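最終更新:3月

歴史もの短編のアンソロジーに応募する人、いますか?

投稿:3月 21:14 すずめ炭

Frandsenのアンソロジー第2集、募集要項が出てましたね。テーマは「港町」、時代は開国から大正の終わりまで。私は第1集に落ちたクチなので、今回こそと思って先週から書き始めたんですが、いきなり方言でつまずいてます。

舞台は北の小さな鰊場で、主人公は網元の家に奉公に来た十四の女の子。地の文は標準語、会話だけ土地の言葉にしたいんです。でも資料を読むほど、集落ひとつ違うだけで語尾が変わるみたいで……。みなさん、どこまで調べて書いてますか?

---

かもめ荘 21:40

応募します! 私は長崎もの。方言は正直、雰囲気で書いてます(怒られそう)。語尾と一人称だけ決めて、あとは読みやすさ優先。読者の大半はその土地の人じゃないし、読む手が止まるほうがもったいない気がして。

---

板の間 22:02

いや、そこは反対です。雰囲気の方言って、土地の人間には一行目でわかるんですよ。うちの祖母が浜の出なんですが、昔のテレビドラマを見ては「こんな言い方するもんか」とずっと怒ってました。あの顔を思い出すと、適当には書けないです。

聞き書き集を1冊通して読むだけで全然違います。図書館の郷土コーナーにだいたいあるはず。

---

すずめ炭 22:15

聞き書き集、借りてあります! ただ、語り手が昭和の生まれなんですよね。明治の十四歳がこれでしゃべっていいのか、という別の悩みが出てきてしまって。

あと、枚数も心配になってきました。まだ女の子が船を下りて網元の家に着いたところなのに、もう1,407字使ってます。上限が9千字だから、このペースだと鰊が来る前に終わる(笑)

---

ねじ式文庫 22:31

鰊が来ない鰊場の話、逆に読みたいですけどね。

枚数の件は、書き出しを思い切って飯炊きの場面から始めるのはどうでしょう。船旅は二行で思い出させれば足ります。私は第1集のとき、最初の6枚を全部捨てたら急に話が動きました。通らなかったけど!
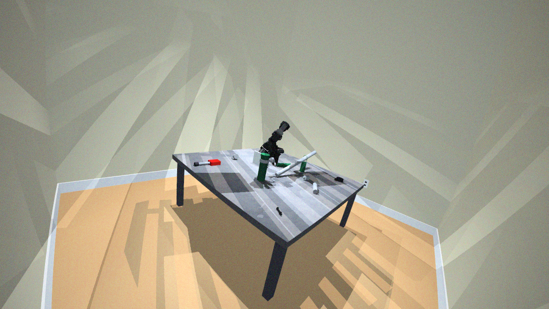

机とアーム(CG)

話を戻すと、方言は「調べて、薄める」派です。いったん全部それらしい言葉で書いて、声に出して、耳に残る言い回しだけ残す。会話の半分は標準語に近くなりますが、濃いところが二つ三つあれば土地の匂いはします。

---

かもめ荘 22:48

「調べて、薄める」いいですね、もらいます。板の間さんに怒られないように、私も聞き書き集を探してみます……。

ところで執筆ソフトは何を使ってます? 私はずっとTelowなんですが、縦書きにするとルビがずれるのが地味につらい。Sadamexに乗り換えた人がいたら感想を聞きたいです。

---

板の間 23:05

怒ってませんよ(笑) 言い方がきつかったらすみません。

Sadamexは去年から使ってます。縦書きはきれいです。ただ、章の並べ替えがやりにくい。短編なら困らないと思います。

---

よもぎ二号 23:19

横から失礼します。方言より、私は「当時の人が知らないはずの考え方」のほうが気になります。奉公先でいじめられた女の子が「私の人生は私のもの」みたいなことを言い出すと、すっと冷めちゃうんです。第1集にも二作くらいありましたよね。

---

ねじ式文庫 23:27

うーん、それはどうかな。明治の娘さんの日記や手紙を読むと、びっくりするほどはっきりものを言ってる人もいますよ。「昔の女の子は黙って耐えた」というのも、後から来た私たちの思い込みかもしれない。

---

よもぎ二号 23:36

あ、考え自体がだめというより、言葉の選び方の話でした。同じ気持ちでも「人生」とは言わないだろうなあ、と。「おらの足で帰る」くらいなら、むしろ泣きます。

---

すずめ炭 23:44

「おらの足で帰る」、めちゃくちゃいい……。使いたいけど人のものなので我慢します。

ひとまず船旅の場面は全部切ってみます。飯炊きから。ちょうど聞き書き集の41ページに、朝の米を研ぐ手が冷たくて泣いたという話があって、そこを何度も読み返していたところでした。

---

よもぎ二号 23:50

どうぞどうぞ、使ってください。私は今回、応募しないので。

---

かもめ荘 23:58

えっ、応募しないんですか!? 一番わかってる人なのに。

締め切りって当日消印有効でしたっけ? 前回はFastarの投稿フォームからも送れたと思うんですが、今回の要項だと郵送のことしか見つからなくて。

---

板の間 0:12

郵送のみです。要項の下のほうに小さく書いてあります。消印有効。表紙に筆名と本名の両方が要るので、そこだけ気をつけて。

---

すずめ炭 0:20

助かりました、封筒も買っておきます。第一稿ができたら、どなたか会話のところだけでも読んでもらえませんか? お返しに、そちらの原稿も読みます!

---

板の間 0:26

読みます。辛口でよければ。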